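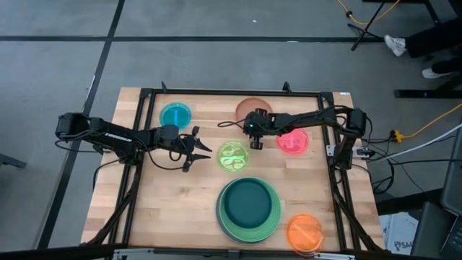 Review: two-arm tabletop robot demo at the Cilex open day

August 2025

I went to the Cilex open day mostly to get out of the heat, and I ended up parked next to one table for most of the afternoon. They had a two-arm setup running with petri dishes and a big green bowl, and if you've been thinking about a bench robot for a school lab or a small workshop, I'd say it's worth your time to see one up close.

First, the table itself. I liked it a lot! It's a butcher-block top with a black aluminum frame around it, and the arms mount on the frame, one per side, so they face each other across the work. It feels like furniture you could live with (my own bench is an old door, so I'm easy to please). I leaned over it far more than I should have and no one chased me off.

The job was simple to follow – dishes go in the bowl. The dishes are all different colors, which makes it really easy to keep track of which one you're rooting for. I was on team orange. The left gripper has two slim pointed fingers, and a round flat dish is a mean thing to hand to two fingers, so I thought it was a brave choice for a public demo. I stayed for 14 runs and saw four drops, all of them at the rim of the bowl.

Speed is where I'd knock off a point. One full run took 90 seconds, and a kid behind me said he could do it in five. Fair enough, kid.

The other gripe is cables. They hang down off both sides of the table, and there are extension cords on the carpet too. At home I'd want a tray or some clips before I let the dog in.

I also stopped by the Hedegaard stand, where they had a single-arm kit, and it was fine, but with only one arm I got bored fast. Two arms working in the same small space is just more fun to watch, and you start to worry about them bumping elbows.

Entry was free and parking wasn't. They're planning another open day in March, and I'll go if they let people have a turn at the controls.

Four stars out of five.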